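Brivport Sinfonia to premiere Leung's harbour piece in December

When So-ying Leung was asked to write for the Brivport Sinfonia, she had 13 minutes to fill and no subject. She found one on the ferry to Priseck.

"The engine note changes when you pass the breakwater," she says. "I recorded it on my phone and played it back at home, and that became the cello line."

The piece, called Kwan after the street where her grandmother lived, is for strings, two horns and a large amount of percussion. Leung finished the first draft in three months and then threw out the middle section. "It was too polite. Harsh told me so, and he was right."

Harsh Upadhyay, who will conduct, has worked with her once before, on a short film score in 2000. He remembers it as a rushed job with a bad piano. This time they have met every few weeks to go through the score at his kitchen table.
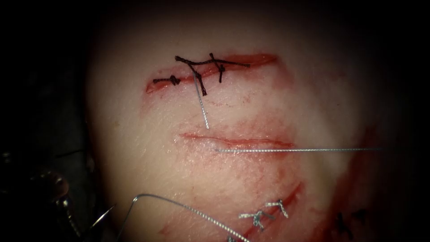
Photo: Fledik

"She writes very quiet music for players who are used to being loud," Upadhyay says. "The horns have 89 bars' rest at one point. They have already complained to me."

Leung trained as a viola player and still teaches two mornings a week. She says she has no plans to give that up. "I like hearing scales. It keeps my ear straight."

The Sinfonia moves back into its old hall for the concert, which seats about 2000. Leung would have preferred somewhere smaller, but she has rewritten the ending with the room in mind. The last page now goes to the double basses alone.

Rehearsals begin in the autumn. The rest of the programme has yet to be announced, though Upadhyay says he is hoping for some Sibelius.

21 February 2019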